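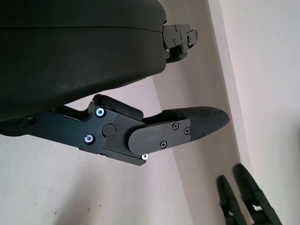 November, bench log, wrist camera self-mask and two-arm planning

Started 8:40. Plan for the day was to get the self-mask working in Gresa and stop the planner from treating our own hardware as furniture. Got most of the way there, and got something extra I wasn't expecting to even touch this week!

Where we were: the wrist view always has a good chunk of gripper in it. Big dark housing upper left, the lower finger running across under it, and in poses like the one I used all morning the fingers of the other gripper poke up in the bottom right corner. The old mask was a hand-drawn polygon that Urs Koller made in the spring for the previous finger plates. It covers the housing fine and then gives up somewhere along the finger. Everything it misses goes into the obstacle map as a blob floating just ahead of the wrist, and the planner very sensibly refuses to move forward. Ever.

Three parts to the new mask:

1. Render our own gripper from the URDF at the current joint state, camera intrinsics from the last calibration, and use the silhouette.
2. Dilate it a bit for calibration slop.
3. Subtract from depth before it gets to the voxel map.

Nothing clever in there, but it means the mask moves with the finger, and the polygon never could. First run at 9:30 and the silhouette was off to the left by a visible margin. Spent too long blaming the calibration. The render node was using the joint state at the time it got the callback, and the image stamp is earlier than that. Switched to a buffered lookup at the image stamp and it snapped right on. Really satisfying to watch the overlay sit on the finger while jogging back and forth.

Dilation: 15 px is what I ended up with. Lower than that and the tip of the rubber pad leaks through on fast moves. Higher and we start eating real surface near the tip, exactly where we want data the most. Would like this to depend on joint velocity eventually. Left a TODO in mask_node.py, please don't let it live there for two years like the last one.

Second problem, the shiny bolts. Two of the bolt heads on the lower finger have bright metal rims, and the depth comes back wrong on those, sometimes much farther away than the finger is. Before the mask these showed up as little specks in the map behind the wall (!). With the silhouette mask they go away by construction, we don't care what depth says inside our own outline. I had a whole speckle filter half written for this. Deleted it, happily.

Third problem, the white walls. They have next to no texture, and the stereo matching is poor there, worst on the bright panel on the right side of the view. It comes up as holes, and holes are "unknown", and Nistia is set to treat unknown as occupied. So after fixing the self-view the planner was STILL timid, for a totally different reason. For today I fit planes to whatever good wall points we have and let the fit fill the holes if it has enough inliers. Threshold at 3000 inliers, picked by looking at a handful of poses, so don't trust it. The shadow line that runs diagonally across the lower wall also fooled my first attempt, where I was using intensity edges to split the regions. Went to normals only and the shadow stopped mattering.

Lunch. Urs asked if the other arm is masked too. It wasn't. That was the good question of the day.

So, afternoon: the other gripper. My mask only rendered the arm that carries the camera. The other fingers were still going into the map as an obstacle, and then that obstacle stayed put after the other arm moved away, because we only clear voxels we can see through. Ghost fingers. I'd seen these in the map last week and put them down to noise.

The fix was easier than I feared. Trummer already publishes the full two-arm tree, so I pointed the renderer at the whole robot in place of the one chain. Both arms get masked from the depth, and the planner gets the other arm as live collision geometry straight from the model, so we don't lose any safety by masking it. Checked this carefully: commanded a path that should clip the other fingers, dry run only, planner rejected it with the right link names. Then moved the other arm out in the model and the same path was accepted. Lovely.

Numbers from the afternoon batch, same start pose, random goals on the wall side:

old polygon mask: 14 goals planned
new mask, both arms, plane fill: 82 goals planned
(100 goals in each batch, same seed)

I knew it would be better, I did not think it would be that much better. Looked through some of the failures and most are plain unreachable goals, my sampler is generous. Haven't separated those out yet.

Render cost is fine. Full robot at half resolution keeps up with the camera on the bench machine. Not tested on the Bevaseck box, which has the weaker GPU, and I suspect we'll need to simplify the meshes for that one. The finger plates have every screw hole modeled and there's no reason for the mask to know about screw holes.

Open:
- velocity-dependent dilation
- decimated meshes for masking, keep the full ones for display
- plane fill must not fill across the corner where the walls meet. It did once, cut straight across it. Need to clip each plane at the intersection
- cable is not in the URDF. Not in view in today's poses but it will be in others
- rerun the batch with unreachable goals removed
- Urs to check finger offsets against the actual parts, I think the pad is modeled slightly short

Branch is selfmask-two-arm, launch with mask:=render. The old polygon is still there under mask:=poly if anything goes wrong overnight. Stopped at 6:10, arms parked, batch results in the shared folder under November.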